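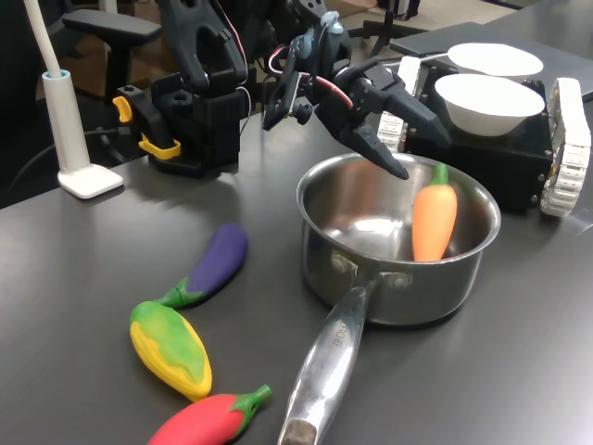 Issue 902, page 4

Small Pans, Big Soup: a toy kitchen gallery

2026-05-19
5 minute read
By the Tinden play kitchen page

I have a soft spot for a good play kitchen, and I make no secret of it! Give me a tabletop, something to cook in and a handful of vegetables that will never go off, and I'm happy for an afternoon. This gallery is a short one, only two pictures, but it's on a subject readers keep writing in about: what happens when you put proper cookware and toy food together.

The pan at the top of the page is the reason I wanted to do this one. It's a stainless steel saucepan with a rolled rim and a long polished handle, fixed on with a pair of rivets, and there's lettering stamped into the metal that I've tried to read more than once (something like ARCHEF, as near as I can make out between the reflections). The carrot is the only thing in it, standing up against the side with its bit of green in the air, as though it had got in for a bath. I love how orange it looks against all that steel. You'd never get the same effect in a plastic pot.

We've been fans of real pans on this page for years. The toy ones are fine, and the Wemonell set that half our readers seem to own has lasted very well in our house, but there is something about a pan with a bit of heft to it. It sits still when you stir. It makes a noise when you drop a turnip in (a splendid noise, if you're four, and a slightly less splendid one if you're trying to listen to the radio). Lids are the best bit of all, and the first thing to go missing. Ours turned up last December behind the bookcase with two wooden eggs and a sock.

If you're looking for one, try the charity shops before anywhere else. Single saucepans that have lost the rest of their set are nearly always cheap, and a scuffed handle makes no difference at all to soup. I'd go for something small enough to lift with one hand. Give it a proper scrub, check the rivets don't wobble, and run a finger round the rim for sharp spots. After that it belongs to the play kitchen and shouldn't go back on the hob, or everyone gets in a muddle about which pans are hot.

A dark table is worth a mention too! Our old play table was pine, and every orange, yellow or beige vegetable simply vanished on it. On charcoal grey the colours jump out, and tidying up is quicker when you can see the peas.

On to the vegetables, then, and a much closer look.
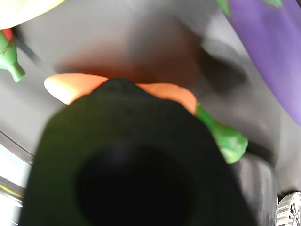 Carrot in the middle, aubergine up in the corner. Look at the shine on that purple!

I'm very taken with the aubergine. It curves down so nicely, paler lavender on the inside of the bend and a deep violet further out, and the little green points at the top are just right. Aubergines are rare in toy food, I find. You get tomatoes by the bucket and a great many slices of pizza, but a good glossy aubergine is something to hang on to. The carrot's leafy top is lovely up close as well, all rounded and bulbous, a cheerful bright green that no real carrot ever managed.

For anyone starting a vegetable box from nothing, I'd begin with whole vegetables and leave the sliceable sort until later. Whole ones can be soup, shopping, a market stall or a family of four going on holiday. They also survive being sat on. Tai, the secondhand swap shelf at our local hall, is where most of mine came from, and I still pop in every time I pass in case there's a leek.

Washing is easy enough: warm water, a drop of washing-up liquid, an old toothbrush for the leafy bits, then a good while upside down on a tea towel. Don't leave hollow ones sitting in the bowl, as the water gets inside and stays there. I learnt that from a sweetcorn.

Pan number 1578 on our readers' list of rescued cookware came in this week, by the way, a milk pan from Iltden with a red handle. Keep them coming, I read every single one.

Comments

leekandpotato
What a gorgeous carrot. Ours has been chewed so much it's nearly a parsnip.

soupagain
Seconding the charity shop tip. I found a little steel pan for less than a coffee and it's been played with every day since. The toy cooker it was meant to go with is now a garage.

hallway_market
Does anyone know where to find a decent toy aubergine on its own? I can only see them in big sets and we already have far too many bananas.

pots4
@hallway_market try the swap shelves, that's where ours came from. It has a small dent but nobody here minds.

crumbs_everywhere
More pans please! And could you do colanders next?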